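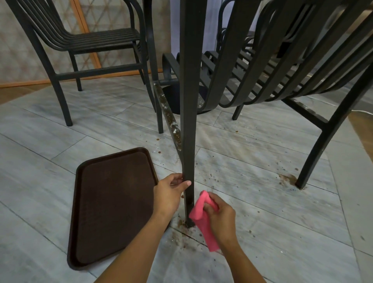 3.2 Low surfaces and floor joints

The second group of observations concerns the parts of the dining room which are below the height of the table top. In the cleaning plan of the Bettencourt café these parts have only one line, "floor and legs", and the time given for them is 15 minutes for the whole room. Our interviews in February showed that the workers understand this line in different ways. Muireann Brennan, the shift leader, includes the slanting bars of the table bases. Two of her colleagues clean only what a guest can see when standing.

We divided the low zone into four kinds of place: the feet of tables and chairs, the connecting bars of the table bases, the grout lines between tiles, and the joints where one floor material meets another. Each place was given a score for dirt before cleaning, on the scale of Whitelaw and Donnelly, where 6 is the worst. In total 986 scores were collected. The open tile received low scores almost everywhere. High scores were found at the feet of furniture, where crumbs gather and where a mop head cannot go close enough. The slanting bars were also scored high. A vertical leg offers little support for dust, but a bar at an angle holds both dust and dried splashes, and it is easily forgotten because one must bend down to see it.

The change of floor material needs a separate remark. At the seating area the marble-effect tiles meet a herringbone wood floor, and a metal strip follows the step of the raised platform. The two floors do not accept the same amount of water, so the workers change from mop to hand cloth near this line. Chairs which stand close to it must be moved or tilted, and the crumbs under them are often pushed towards the line and stay there.
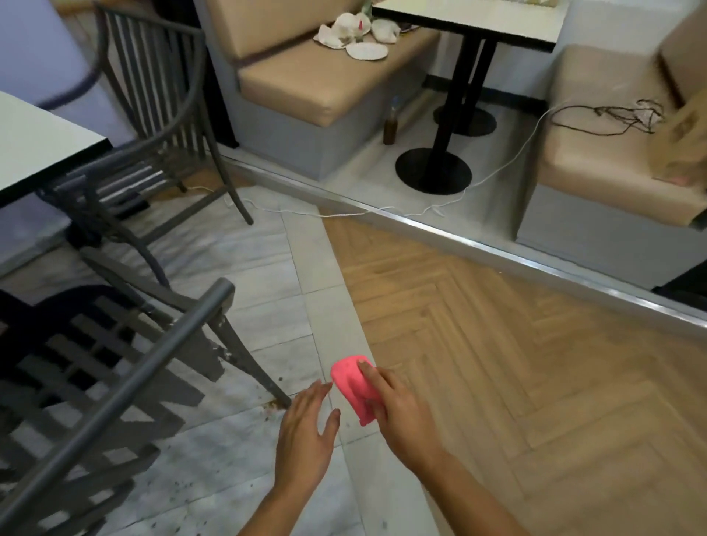

Figure 4. Hand cleaning with a pink cloth near the joint between tile and wood floor. Specks of dirt remain on the tiles near the foot of a chair.

It can also be noted that the order of work was not the same for all workers. Some began with the benches and tables and came to the floor last, as the plan recommends. Others began with the floor when the tables were not yet cleared, and then had to sweep the same place again. Ashton Whitcombe, who scored half of the places, wrote down the order each time, and these notes are used in Section 3.3, where the working time per place is compared.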